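Workshop notebook, Jul 31, 2021 — the petition sheets 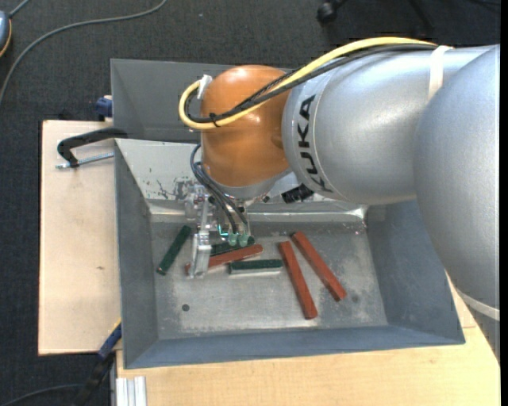 Entry by Thenmozhi Alva
Shared with: Bijan, Úna, Esperanza

OK, so the Bruderthorpe petition is finally all scanned! That's the one asking the town to leave the memorial bench and the candles alone on the square, and the clerk's office wants the originals back before the hearing in November. Final tally is 2,197 signatures on 103 sheets. Bijan got the same number on his pass, which made my afternoon.

Four sheets gave us grief. Two had been folded so hard that the ink rubbed off along the crease, and I had to redo them at a low angle with the lamp way over on the left (the left! the right side just gives you glare off the ballpoint). The other two are the ones Úna flagged last week, with the same handwriting all the way down. I'm not deciding anything there. They're in the green folder with a note and the lawyers at Carretero can fight about it.

Naming: please, please use the sheet number first and then the street. I found a whole batch going the other way and spent an hour renaming.

Esperanza called from the Hollonel side. They're planning a silent walk to the town hall and want our scans for a display board, faces and home addresses blacked out. I said yes to the blacking out and maybe to the rest — Iker Aguirre started the petition, so he should get asked first. Left him a message, no reply yet.

Still to do: second backup drive, new glass cleaner, and somebody has to return the flat box to Gorkeck. I have the receipt in my desk, top drawer, under the tape.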